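Open Morning at the Gasser Home

In May I went to the open morning at Gasser, a residential home for older people on the edge of Stomness. My mother is on the waiting list, and I wanted to see the place before she had to decide anything. Doors opened at 9 and there was coffee in the front hall.

Hermine Zaugg, the deputy manager, took us round the ground floor. Bedrooms are single, with a sink and a window that opens. Residents can bring their own chair and bedding but not their own bed. Breakfast runs from 8 and can be taken in the room. 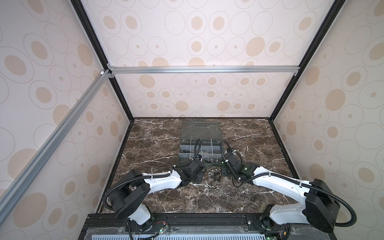

We asked about staffing at night. There are two carers on each floor and a nurse on call in the building. Alois Imhof, whose father has lived there since the spring, told me that call bells are usually answered quickly, though mealtimes can be slow.

The garden is level and has a handrail along the main path. Upstairs was closed for painting, so I can't comment on the larger rooms. Fees are reviewed once a year, and there is a charge of 200 for holding a room. 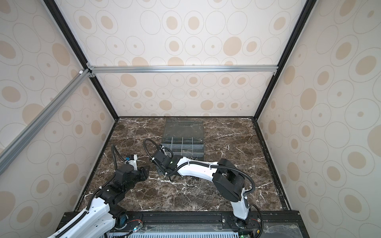

Clear compartment box on the marble tabletop, Gasser open morning.

I left with the forms and a sample menu. My mother plans to visit for lunch before she signs, and Mrs. Zaugg said to phone a few days ahead.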